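Notas para a palestra — "O esmalte que racha: o que aprendi sobre louça de uso diário"
Sala pequena, sábado, depois do café. Duração prevista: meia hora, mais perguntas.

Abertura (falar devagar)

Bom dia a todos. Peço já desculpa pelo meu português, que aprendi em adulto e dentro de uma oficina, por isso conheço melhor as palavras do forno do que as palavras da gramática. Se eu disser alguma coisa estranha, levantem a mão.

Hoje quero falar da diferença entre uma peça bonita e uma peça que se pode usar todos os dias. Trabalhei muitos anos na olaria Çetinkaya, onde fazíamos sobretudo pratos e tigelas para restaurantes. Um restaurante é um cliente muito severo. O prato vai à máquina, vai ao forno, bate no outro prato, e ao fim de um ano volta para nós dentro de uma caixa, com uma carta.

(Pausa. Mostrar as duas tigelas que trago no saco. Passar a primeira fila pelas mãos.)

Primeira parte: o que é o craquelado

Quando a peça arrefece, o barro e o esmalte encolhem os dois, mas não encolhem o mesmo. Se o esmalte encolhe mais do que o barro, fica esticado como uma camisa pequena, e abre linhas finas. Isto chama-se craquelado. Numa jarra decorativa, há quem goste e há quem pague mais por isso. Num prato de sopa, é um defeito, pois a humidade entra pelas linhas e, com o tempo, a peça escurece por dentro.

O caso contrário é pior. Se o esmalte encolhe menos, fica apertado e salta nas bordas em lascas pequenas. Uma lasca de esmalte é vidro. Numa oficina que faz louça para comer, esta peça vai para o lixo sem discussão.

Contar aqui a história da encomenda Toron: 256 pratos, todos perfeitos à saída do forno. Três semanas depois, no armazém, ouvia-se um som muito leve, como uma unha a bater num copo. Era o esmalte a abrir. Ainda hoje, quando entro num armazém silencioso, fico à escuta.

(Se houver risos, esperar. Se não houver, continuar.) 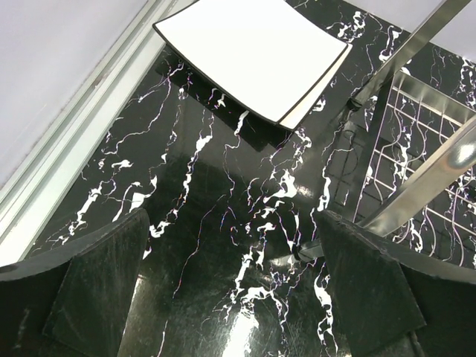
Segunda parte: a borda. A borda é o lugar onde o prato sofre mais, e quem desenha louça devia começar por ela. É ali que se pega, é ali que um prato toca no outro, e é ali que o esmalte, quando derrete, tem tendência para escorrer e ficar fino. Uma solução antiga é pintar a borda de outra cor. O prato quadrado do ecrã, branco com um fio preto à volta, segue este caminho: o olho vai direito à linha e segue-a até aos cantos. Para o oleiro, uma linha assim é um exame. Na nossa oficina fazíamos a linha à mão, com a peça parada quando era quadrada, e os cantos ficavam sempre para os colegas com mais paciência. Eu nunca fui um deles. Uma linha que engorda um milímetro no canto vê-se do outro lado da mesa.

Falar também da forma. O quadrado é difícil no barro: os lados querem curvar para dentro durante a secagem e os cantos secam antes do meio. Nós cobríamos os cantos com tiras de plástico e virávamos as peças de manhã e à noite. Os redondos perdoam muito mais, e aconselho a toda a gente que comece por eles.

Terceira parte: provas que se podem fazer em casa

A prova do frio e do calor. Congelador durante a noite, depois água a ferver num alguidar. Repetir 3 vezes. Se o esmalte tem tensão, aparece. Usar luvas e óculos, por favor, e não fazer isto com a louça da avó.

A prova da tinta. Passar tinta da China sobre o esmalte, esperar, limpar com um pano. As linhas que estavam invisíveis ficam desenhadas. Em Perkadthorpe, onde fiz um estágio, fazíamos esta prova em 9 peças de cada fornada, e o caderno com os resultados valia mais do que o forno.

A prova do limão. Uma rodela sobre o esmalte até à manhã seguinte. Se a cor muda ou o brilho desaparece, a peça não serve para comida ácida. Atenção: passar nesta prova não quer dizer que o esmalte é seguro. Para isso é preciso um laboratório.

(Alguém vai perguntar sobre chumbo. Responder com calma: só usar esmaltes com ficha técnica, e mandar analisar — não adivinhar.)

Quarta parte: corrigir a receita

Para o craquelado, acrescentar um pouco de sílica e cozer outra vez uma placa de ensaio. Para as lascas, o caminho é o contrário. Mudar só uma coisa de cada vez e escrever tudo. Arrefecer devagar: não abro a porta do forno antes de estar bem abaixo dos 600 graus, e na verdade espero até poder tocar nas peças sem luvas.

Na minha série Flomotley mudei três coisas ao mesmo tempo. O esmalte ficou lindo e nunca mais o consegui repetir.

Perguntas. Deixar as tigelas na mesa junto à porta, com as placas de ensaio e as folhas com a receita de base. Lembrar que as placas têm arestas vivas.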